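Stock keeps going cloudy and flat — what am I doing wrong?

Posted in Soups, Stocks and Sauces

margaritis_kitchen

OK so I've been trying to make a decent chicken stock since July and it's never right. Three problems, maybe they're all one problem.

First it's cloudy. Not a little cloudy, dishwater cloudy. Second it tastes like not much. Smells great while it's going, whole house smells great, then I taste it and it's hot water that met a chicken once. Third it never gels in the fridge. My aunt's always did, you could stand a spoon in it.

What I do now: two carcasses from roast chickens (I freeze them), plus a bag of wings if they're on sale. 18 quart pot because that's the one I have. Fill it up with water, bring it to a boil, keep it boiling a few hours with the lid on. Onion, carrots, celery, parsley stems, all in at the start. Sometimes garlic. Salt at the start too. Then I pour it through a colander and squash everything down with a potato masher so I don't waste any.

I use the Lodusura pot, the tall one, thick bottom, if that matters. Gas stove. Tap water in Cisham is pretty hard, could that be it?

I want it for noodle soup mostly. Don't have a pressure cooker and don't want to buy one. Also not buying veal bones, the butcher here wants silly money.

Thanks in advance, sorry if this has been asked, I searched and got a lot of stuff on ramen.

trodari_stove

Too much water, boiling too hard, and stop mashing it.

Longer version as I'm waiting on bread anyway.

Two carcasses in an 18 quart pot filled up is nothing. That's your flat taste right there. Water should just cover the bones, maybe an inch over. If the pot's a third full then it's a third full, so what. Big pot isn't the problem, filling it is. Break the carcasses up with your hands or shears so they pack down and need less water.

Gel is from skin and joints and cartilage. Roast carcasses have some but a lot of it already went off in the roasting pan. Wings help. Feet help way more. Ask at the counter if they have feet, a lot of places keep them in the back freezer and they're cheap. Clip the nails, cover with cold water, bring to a boil for a couple minutes, dump that water, rinse. Then they go in with everything else. Six or seven feet and you'll have your spoon standing up. If feet gross you out, backs and necks and more wings.

Cloudy is the boil. A hard boil beats the fat and the scum back into the liquid and it stays there. You want a bubble here, a bubble there. Start in cold water, come up slow, skim the gray foam when it shows up, then turn it down as low as your burner goes. Lid off or tilted, with the lid on tight it'll creep back up to a boil on you when you're in the other room. Ask me how I know.

And the potato masher, no. You're pushing all the mush thru the holes. Ladle it out if you have the patience, or pour slow, and let it drip on its own. Colander first for the big stuff, then a fine strainer, then cheesecloth if you care. I only bother with the cloth for clear soup.

Veg: in for the last hour. Carrots that cook four hours have given up everything and start making it muddy and sweet. Parsley last 20 minutes.

Salt: none. Salt the soup, not the stock. You might want to cook it down later and then you're stuck with it.

Hard water is fine. I'm on a well, way harder than yours I bet, comes out fine.

Times, for what it's worth:

Chicken, raw wings and backs — 4 hours

Chicken, roast carcass — 3, it's tired already

Turkey — 5 or so, more if it's a monster

Fish — half an hour and OUT, or it goes bitter

One more thing on noodle soup. Cook the noodles separate in salted water and put them in the bowl. If they sit in your nice stock they drink it all and cloud it up again. Then you're back here posting.
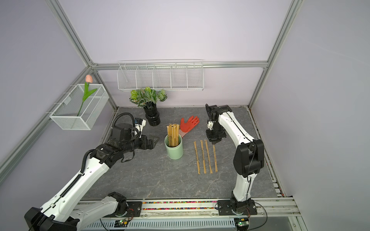

Cooling it down

Forgot this bit and it matters. Don't put a big hot pot of stock in the fridge. It takes forever to cool in the middle and it warms up everything else in there. Sink with cold water and ice, pot in the sink, stir now and then. Or split it in shallow pans. Get it cool quick then into the fridge uncovered till it's cold, lid after. Fat sets on top, leave it on till you need the stock, then lift it off and fry potatoes in it.

Freezer: I do quart containers and one muffin tin for small amounts. Leave headspace or the lids pop.

celeryknob

Agree with most of that but not the veg. I put mine in at the start and have for years, no complaints. Cut them big. Whole onion, skin on, cut in half and burned black on the cut side in a dry pan — gives you a nice gold color. That's it, that's my tip.

Also 1 tbsp vinegar in the water, my mother swore it pulls more out of the bones. Can't say I taste any difference but I do it anyway.

For the flat taste, could be you just aren't salting the soup enough at the end? Unsalted stock tastes like nothing, even good stock. Put a ladle in a cup, add a pinch, taste again. Do that before you decide its bad.

OH and if you already have a freezer full of the weak stuff don't toss it. Boil it down by half (boiling is fine now, bones are out) and see where you are. Only if you went easy on the salt tho. If you didn't, use it for cooking rice or beans as is. Or start your next batch with it in place of water, double stock, very good.

hallway_pantry

just use bouillon lol

No but really, a spoon of the chicken paste stuff in a weak stock fixes a lot. I do 7 cups stock to one spoon. Not going to gel but nobody at my table is checking. Packet of plain gelatin will do the gel if you want it, sprinkle on cold stock first, wait a few min, then heat.

margaritis_kitchen

OK reporting back. Got feet!! They did have them in the back, had to ask twice. Did them the way you said, boiled and rinsed, then one carcass, wings, feet, water just over. Ended up way less than I'm used to, barely filled four containers, and I was kind of mad about it till I tasted it.

Low as the burner goes was still a bit too high so I shoved the pot half off the flame and that did it. Skimmed for maybe the first half hour then there wasn't any more to skim. Did the burned onion too. Set off the smoke alarm but the color is great.

Not crystal clear, I think I got impatient pouring at the end and the sludge on the bottom came with it. Next time I leave the last inch in the pot. But I can see the spoon thru it which is new.

This morning it's solid. Like jello solid, wobbles when you tap the side. Is it supposed to be THAT stiff, or did I overdo the feet? Used eight, they were small.

trodari_stove

That's right, that's what you want. Melts the second it's warm. If it feels sticky on your lips in the soup, thin it with a little water and you get an extra bowl out of it. Go down to five feet next time if you like it lighter.

And yes leave the last inch. I pour that bit in a jar and use it for gravy, doesn't matter if gravy's cloudy.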